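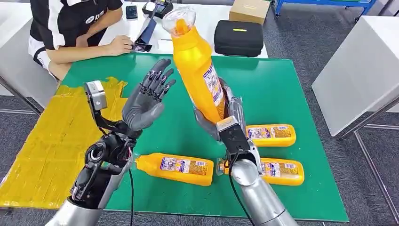 Grupo de Manipulación, Laboratorio Ševčík

De: Blažena Zelenák
Para: lista de manipulación
Fecha: 4 de abril de 2018
Asunto: Re: botellas amarillas, cuántos ejemplos más

Marek Kollár escribió:
> Llevamos 506 demostraciones con las botellas tumbadas sobre
> la mesa verde. Propongo llegar a 3,000 antes de mayo y
> entrenar entonces. Con ese volumen el agarre debería
> generalizar solo.

Marek, ese «debería» me preocupa. Siempre la misma botella amarilla, el mismo fondo verde y la mano derecha haciendo el trabajo mientras la izquierda espera abierta. ¿Qué va a aprender el modelo con 2.494 repeticiones más? Sospecho que a buscar amarillo.

Revisé 191 episodios y en 7 la etiqueta de éxito me parece discutible: el operador corrige el agarre a medio camino y lo damos por bueno. No sé cuántos habrá en el resto.

Antes de grabar más quisiera ver una prueba con otro envase y otra superficie. Si Čestmír tiene las curvas del entrenamiento parcial, que las mande, aunque sean feas. Lo de Drerkley también iba a generalizar.

Blažena

Contacto: administración de la lista | © Laboratorio Ševčík | Volver arriba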